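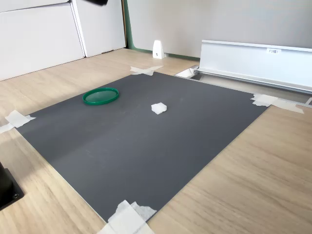
Mat taped down at the corners, with lid and block.

November 19, 2019
Bench surface, Dirkura
Room: Noddale, long table

Purpose of this entry: write down how the mat is fixed, what is wrong with it, and what to order. The last note on the surface is from June and describes the old cork sheet, so ignore it.

Mat. Dark gray, matte, rectangular, from Gandico. Weight 285 g on the postal scale, measured before taping. It is light for its size and will slide on the table if only leaned on, hence the tape. The finish is uniform apart from faint scuffs. These do not come off with a damp cloth or with isopropanol. I tried both on a patch near one edge and let it dry before looking again. No change in color where I rubbed, so isopropanol is at least safe for cleaning.

The mat came rolled. Left under books for 30 minutes it was still curled at the short ends. Left overnight it was nearly flat, with a slight lift at one corner that the tape now holds. Next time unroll it the day before.

Tape. White masking tape, Limsakul, the wide roll. Two of the corners have crossed strips. Crossing seems to hold better than a single strip laid over the point of the corner, which peels from the table side first. The near corner is a mess: several strips over each other, wrinkled, edges torn by hand. It holds. I would still like it redone, as the thickness builds up there and a sleeve catches on it when wiping the table.

Where tape goes over onto the wood grain, check for residue when it comes up. The cork sheet had been down for months and left a gray line of adhesive that took most of an afternoon with a plastic scraper.

Lid. Round, green plastic, rim slightly raised. We use it rim up as a shallow dish. Outer rim is darker than the disc. Stands flat on the mat without rocking (pushed on the rim in several places, no movement).

Block. White, small, edges slightly irregular. Easy to see against the mat, which was the main argument for dark gray in the first place. On bare wood the contrast is worse, particularly under the window in the morning.

Placement. Lid toward one side, block by itself on the mat or in the lid. Keep both well inside the tape. There is no marked position for either and I do not want pen lines on the mat. If positions are needed later, use a paper template, laid down and taken away again.
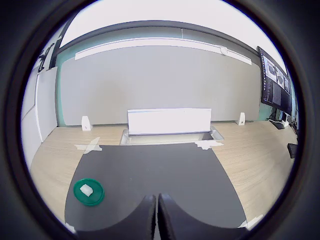

Penciled in the margin, in another hand: why tape at all? A rubber drawer liner under the mat would stop the sliding and there would be nothing to scrape off the table in the spring. It would also get rid of that lump at the corner.

Fair point. Tried it the same afternoon on the side table with an offcut of the mat material and a square of liner from the kitchen drawer. Sliding stops completely. But the offcut now sits on something soft, and pressing a fingertip near the edge makes the far side rise a little. With a thin mat this would be enough to tip or shift a lid resting on it. A firmer liner might do. Put on the order list with a question mark.

Other options considered, none tested on the full mat:
Double-sided carpet tape – strong, flat, probably permanent. Not on this table.
Spring clamps – the long sides are too far in from the table edge.
Weights at the corners – take up surface and get moved by whoever needs a weight.
Double-sided removable strips – worth a try, short pieces only.

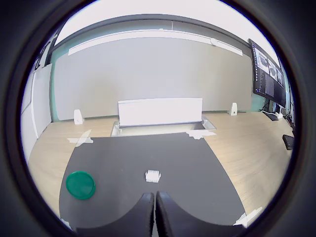
Notebook 2, page 30

Light. The mat itself gives very little glare. A slightly paler band is visible across it under some conditions and moves when the blinds are moved, so I take it to be light and not wear. The lid is a different matter. It is glossy and the rim picks up a bright line. With the ceiling lamps only (4,000 K tubes) the line is thin and stays put. With the blinds open it is wider.

Tried a light rub with fine abrasive paper on the underside of a spare lid from the same set. It dulls the gloss and also makes the green look milky. Did not like it. Leave the lids as they are and close the blinds.

Dust. Dark gray shows everything. Lint, crumbs of tape, eraser dust. A lint roller lifts most of it but also pulls at the tape ends, so stop short of the corners. Soft brush for the rest. Do not use the compressed air can near the back of the table, it just moves the dust into the metal tray and it comes back out later.

Please do not put cups on the mat. There are some pale smudges in the middle that I have not been able to identify. Tested the offcut with tap water, coffee and hand cream, one drop each, wiped after it had dried:
Water – no mark.
Coffee – faint ring, gone with a damp cloth.
Hand cream – pale, slightly shiny mark, stays after water, mostly gone with isopropanol.
Hand cream is the nearest match by eye. Not proof of anything. Isopropanol on the real smudges made them smaller but did not remove them.

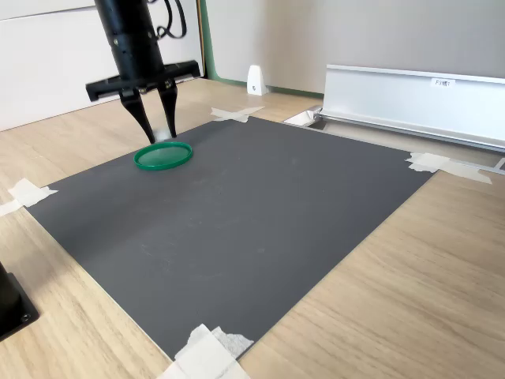

A comment received by mail after the first half of this entry was passed around: masking tape is fine as long as it is replaced before it dries out, and the trouble with the cork sheet was the age of the tape and had nothing to do with the brand. The same message asked for the ends to be folded under by a finger's width, so that the strips can be pulled up without picking at them with a nail.

Agreed on both. Checked the folded end on the side table: it lifts cleanly, and leaves a small raised tab. Put the tab on the side away from where people stand.

Procedure for retaping, to be used from now on:
Clear the mat. Lid and block go in the shallow drawer.
Pull the old tape slowly, low angle, from the wood toward the mat.
Wipe the wood, then the underside of the mat corner. Let both dry.
Lay the mat back and smooth it from the middle outward.
First strip across the corner, second strip over it at a right angle. Cut with scissors, do not tear.
Fold the outer end under.
Press down with the back of a spoon.
Write the date on the tape in pencil.

To order: one roll of the Limsakul tape, same width. A small pack of removable strips. Firm drawer liner (?). Ask Gandico if the mat is sold flat, and what they charge for shipping it that way.

Open: near corner still to be redone. Smudges not solved. The offcut is in the shallow drawer with the coffee ring side marked, leave it there until I have looked at it again under the blinds-closed condition.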